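Visita al taller de menaje de Brelter en Drornberg: escurreplatos, bandejas y mesas de trabajo

Notas de recorrido, abril. Sección: utillaje doméstico y embalaje.
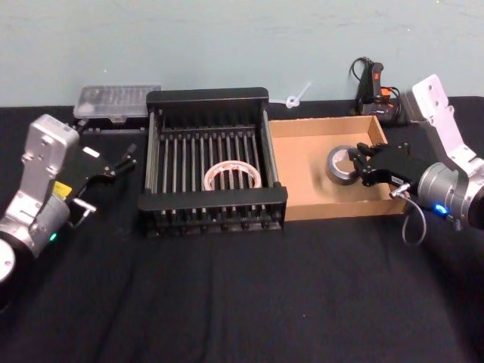 1. Acceso y organización de la visita

La nave de Brelter está al final del polígono de Drornberg, a 305 metros de la parada de autobús. La recepción abre a las 8:30 y el grupo entró a las 9:00. El recorrido lo dirigió Hélder Cardoso, responsable de producto, con Armindo Bettencourt a cargo de la parte de embalaje. Duración prevista: 2 horas. Duración real: algo más, por una parada en el almacén de varilla que no figuraba en el programa.

La superficie útil declarada es de 1.472 metros cuadrados, repartidos en una planta baja (corte, doblado, montaje) y un altillo con las mesas de prueba y la sala de muestras. Se exige calzado cerrado en toda la planta baja. En el altillo no hay restricciones, salvo la de no apoyar bolsas sobre las mesas.

2. Mesas de prueba

Las mesas del altillo se visten con tela negra. Cardoso indicó que el color se eligió por comparación con una tela gris usada hasta el año pasado, sobre la que las varillas metálicas se distinguían peor. La tela no va tensada ni fijada con pinzas, de modo que se forman arrugas hacia el borde delantero. Para piezas con apoyo continuo el efecto es despreciable; para piezas de cuatro patas conviene alisar antes de medir la planeidad.

La pared del fondo es lisa, de un gris azulado pálido, con roces y manchas tenues. Está previsto repintarla.

3. El escurreplatos

El modelo que ocupaba el centro de la mesa es un escurreplatos negro, rectangular, con paneles elevados en dos extremos y una fila de varillas metálicas verticales a intervalos regulares. Las varillas son finas, de tono gris plateado, y quedan encerradas por los largueros de plástico negro en los cuatro lados. La referencia interna es Louro 764.

Observaciones recogidas durante la explicación:

– La separación entre varillas se calculó para platos llanos. Los platos hondos entran, pero ocupan dos huecos.
– Los paneles elevados limitan el vuelco del último plato y sirven de asidero.
– El Louro 764 se vende sin bandeja de goteo. Hay una versión con bandeja en estudio, sin fecha.
– La limpieza del encuentro entre varilla y larguero es el punto débil. Cardoso lo reconoció sin rodeos: la cal se acumula ahí y hace falta un cepillo estrecho.

Pregunté por el desmontaje de las varillas. No está previsto; van insertadas a presión y extraerlas daña el alojamiento. En la gama anterior, Drerkari, sí se desmontaban, pero las devoluciones por varillas perdidas llevaron a abandonar la solución.

4. Bandeja de cartón y cinta

En la misma mesa había una bandeja de cartón poco profunda con un rollo de cinta. Bettencourt la tomó como punto de partida para hablar de consumibles, asunto que en otras visitas del sector se despacha en una frase. Su criterio es que cada puesto tenga la cinta en un recipiente bajo y abierto, de manera que el rollo se coja desde arriba con una sola mano. Las cajas altas se retiraron porque obligaban a inclinar la muñeca.

El cartón se repone cuando pierde rigidez en las esquinas. Se valoró pasar a bandejas de plástico y se descartó por precio – decisión discutible, a mi juicio, en un puesto fijo.

5. Caja transparente con compartimentos

Al fondo, contra la pared, queda una caja de almacenaje de plástico transparente con tapa acanalada, también transparente, sobre una base negra. Los compartimentos interiores se adivinan desde fuera, aunque no con la nitidez suficiente para identificar piezas pequeñas sin abrirla. Para ese uso habría sido preferible una tapa lisa con etiqueta. Bettencourt tomó nota.

6. Almacén de varilla

Parada fuera de programa. La varilla llega en mazos, se corta a medida en la planta baja y se desbarba en tambor. El control dimensional se hace por muestreo con calibre pasa/no pasa. No se permitió tomar fotografías en esta zona.

7. Datos prácticos

Las visitas se solicitan por correo con dos semanas de antelación. Grupos reducidos, sin coste. El aparcamiento interior está reservado a proveedores; hay plazas libres en la calle lateral a primera hora. La sala de muestras no vende al público, pero entrega el catálogo impreso a quien lo pida en recepción.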